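Print this article
E-mail this article
Dec 21, 2023
Reading time: 5 min

The white plastic chair in winter

Most of us own at least one and would struggle to say where it came from. Mine arrived with the house. The previous owners left a stack behind the shed, green with algae down one side, and I have been sitting on them ever since.

The moulded chair gets very little respect. It is carried out in spring, left in the rain until autumn and thrown away when a leg goes. At the tip near Pendelis, the recycling yard that takes our council's garden furniture, they logged 2,220 plastic chairs last year. I asked to see the sheet. Of those, 363 had been marked down as fit to use again, and most of the others had a single fault, usually at a joint between leg and seat.

I spent two days at Sakonska, a repair workshop which takes in a share of the better ones. The work is done on the floor. A chair goes over on its back or its side first thing, as almost everything that matters about it is underneath.

From above you see a smooth seat and assume the thing is solid. Turn it over and the seat is a thin skin on a mesh of ribs and walls, with round sockets moulded in among them. The plastic is put where the load goes and left out everywhere else. A rib an adult could snap with pliers will hold that adult's weight for years, provided its neighbours are sound.
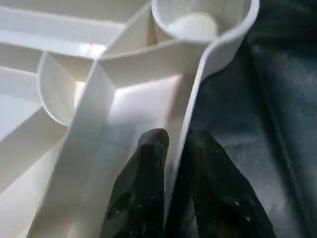
Reisinger wrote to us after our autumn piece on storing garden furniture to say that the ribs are exactly why these chairs should never be hosed down and stacked the same day. Water sits in the pockets, the letter went on, dirt settles out of it, and by February there is a hard grey crust in every corner that no brush will reach. Reisinger dries each chair upside down overnight in the garage and has lost only two in all the years of doing it.

The workshop agrees about the drying and is less strict about the stacking. Their own routine starts with a dry brush, an old toothbrush for the corners, and then warm water with a little washing-up liquid. Scouring pads are kept well away from the seat. Scratches hold dirt, and a seat that has been scoured once needs scouring every year afterwards. For green staining they use a paste of bicarbonate of soda, left on for 25 minutes and wiped off with a cloth. Bleach is avoided altogether.

Then comes the inspection. Press on the seat with the flat of your hand and listen for a creak. Run a thumbnail along the ribs nearest the legs. A crack that catches the nail is worth marking with a pencil so you can check whether it has grown. If it runs through to the top of the seat, the chair is finished as a chair, though it will still hold a pot of geraniums.

Legs get their own check. With the chair tipped over, each one should be pushed gently inwards and outwards. A little flex is normal. If one moves more than the others, look at the corner where it meets the seat before you look anywhere else. Where the legs are separate pieces, pull them too, and see that they are home in their sockets.

Put something down first. Grit on a hard floor will mark a seat in one turn, and the water that runs out of a chair is dirtier than you expect. A big plastic sheet is ideal and folds away afterwards.
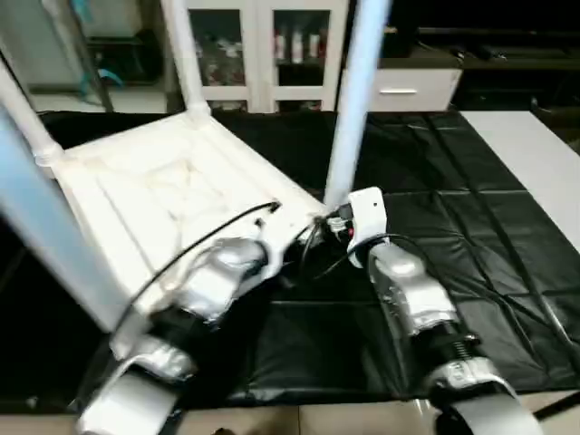

An old shower curtain does the same job, or flattened cardboard if you are only brushing. I have used a tablecloth and regretted it.

Feet are the part most people forget. They wear at a slant on paving, and a chair with one short foot rocks, which twists the seat each time someone leans back. Kiltel, a small hardware shop two doors down from the workshop, sells push-on rubber caps by the set. Take a chair leg measurement with you, as the sizes vary more than you would think. If a cap is loose, a turn of tape inside it is enough.

Gluing is mostly a disappointment. The plastic in the cheaper chairs takes ordinary adhesive badly, and a repair that looks neat on the bench can let go under the first heavy guest. The workshop will weld a short crack with a hot tool, but only away from the legs. At home I would leave it alone.

Mine are indoors now, four to a stack, with a folded newspaper between each seat. The algae came off all but one of them.

Print this article
E-mail this article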